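Gallery: Pick-and-Place Trials, What We Looked At Before Signing Anything
Campos site, equipment planning page
Posted 28 September 2018

Our returns room takes in mixed small goods: toys, jars, tubes, whatever a customer stuffed back in a carton. Three vendors have told us a machine can sort it. I have been buying equipment for this building long enough to remember the label applicator that was going to pay for itself, and is now under a tarp. So before anyone asked for a quote, I asked for trials on our kind of mess.

Notes are mine. If you came for the sales version, Plimau has a nice brochure.

1. What the quotes leave out

The Ondstead quote covers the arm, the controller and the stand. It does not cover fingers. Finger pads are listed as a wear item at 685 dollars a set, and the person on the phone would not say how long a set lasts "in a typical environment." I asked what a typical environment was. I am still waiting on that one.

Plimau includes two sets of pads but charges for training, and the training is at their place. Add travel. Flerkari rents by the month, with a minimum term of 30 months, and I would want our lawyer to read the part about early return.

Other lines missing from all three: floor anchors, the extra power drop, guarding, and somebody's wages while they stand there clearing jams. That last one is the big one. Every demo I have watched had a person standing close by with their hands half out of their pockets.

2. What we asked for in a trial

Mixed box, no sorting beforehand. Soft items along with hard ones. No taking out the awkward stuff because it "isn't representative." It is very representative. In July one vendor sent us a clip of a gripper moving the same wooden block from one tray to another, which I'm sure it does very well. We don't sell blocks.

We also asked for full runs with the failures left in. A short clip of a good pick tells me next to nothing about a shift.

3. Soft goods in a mixed box
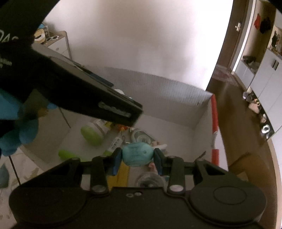 Soft goods are where I expect our money to go, and I would put them ahead of speed on the spec sheet. Vendors quote grip force on rigid parts and get vague when you ask about anything that gives. A light blue squishy toy pinched between two padded fingers is a fair test to my mind, and so is the box under it, with a striped tube standing in one corner and a lime-green ball in with a jar and a tag with a barcode. I'd still want to know the drop rate across a full day before I put a number in the budget. One pick in the fingers is worth exactly one pick.

4. Where the budget stands

Nothing is approved. I have asked for a trial line only, with the vendor paying freight both ways, and a walk-away date in writing. Flerkari said yes to the freight and went quiet on the date. Plimau wants a deposit. Ondstead wants a "discovery call," and we have had more than 5 of those already.

Pad pricing goes in the next update if Ondstead ever answers the question about wear. Until then the sorting bench stays as it is, and the request for two new carts and better lighting goes in ahead of all this.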